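Zeltham Edit 12: two months in

I wasn't going to upgrade. I'd been happily plodding along on Zeltham Edit 10, skipped 11 altogether, and only looked at 12 when my old copy began hanging every time I imported footage from my phone. So this is a review by somebody who came in grumpy (fair warning!) and has been using the thing most evenings since June.

For anyone new to it, Zeltham is a mid-priced video editor. It sits above the free ones that come with your computer and well below the big suites the professionals rent by the month. You still buy it outright, and I love that. One licence covers 2 machines, so I've got it on the desktop in the study and on my laptop for when I'd rather be on the couch.

Installing it was painless on the desktop and a right pain on the laptop. The installer wanted to bring across my old presets, got most of the way along the bar, then sat there. I left it going, had dinner, came back and it hadn't budged. Second try, I unticked the presets box and it went straight through. I copied the presets folder over by hand later on and they all showed up, so I don't know what the fuss was.

The new layout took me a while. The bin has moved to the left, the effects are tucked behind a little tab I kept missing, and the colour tools now have a whole workspace to themselves. I hated it for a week. Then I found you can drag any panel anywhere and save the arrangement with a name, and now mine looks suspiciously like version 10 with nicer icons.

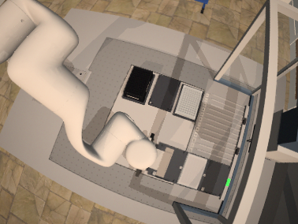 The timeline is where the money went, I reckon. Scrubbing is so much smoother, even with four tracks stacked up and a title over the top, and my laptop is no spring chicken. Trimming has a ripple mode that stays on until you turn it off (finally!), and you can nudge a clip a frame at a time with the arrow keys without clicking on it first. Small stuff, but I do it all night long.

Proxies are automatic now too. Drop in a big file and it quietly builds a lightweight copy in the background while you get on with it. My only grumble is that it puts them in a folder buried deep in your user directory and never cleans up after itself. I went looking when my drive got tight and found 3,829 of the little beggars in there, some from projects I'd deleted ages ago. There's a "purge unused" button under Preferences, then Storage, then Advanced. Go and find it before you need it.

Titles are a mixed bag. The templates are mostly the sort of thing you'd see on a real estate video, all swooshes, and I've used exactly one of them. Building your own is easier than it was, though, and the spacing controls have had some proper attention. Fonts still show up in a list with no preview, and I can't fathom why.

Then there's the 3D side. Zeltham 12 will open rendered sequences made in other programs and treat them as ordinary clips, transparency and all. In 10 you had to convert everything first and the edges came out crunchy. I brought in a 500-frame sequence as a test and it played back without a stutter once the proxy was done. Greys held up nicely in the export as well, with none of the banding I used to get on big plain surfaces.

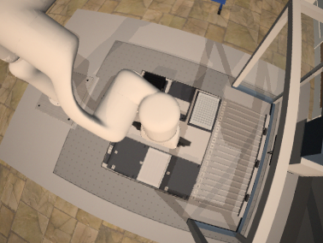
Cream robot arm over a light grey platform, rendered.

Audio is the weak spot. You get volume, pan, a basic EQ and a noise reducer called Verow that makes everyone sound as if they're talking through a sock. I tried it on low, I tried it on lower. In the end I went back to cleaning up my sound in Mets, which is clunky but leaves voices alone. If you mostly cut interviews, have a think about that before you pay.

Support was better than I expected. I wrote in about a licence that wouldn't move to the laptop and got a reply the next morning from Dzintra Jaunzems, who reset it at her end and told me which box I'd missed. No script, no "have you tried restarting".

I also had the trial of Tadeo going for comparison. It's prettier and the colour tools are stronger, but it's subscription only and it crashed on me twice in one sitting. If colour grading is your thing, try it anyway.

Would I pay for the Zeltham upgrade again? Coming from 10, yes, for the timeline alone. Coming from 11, I'd hang on for a sale, and I'd want to hear they'd done something about Verow first.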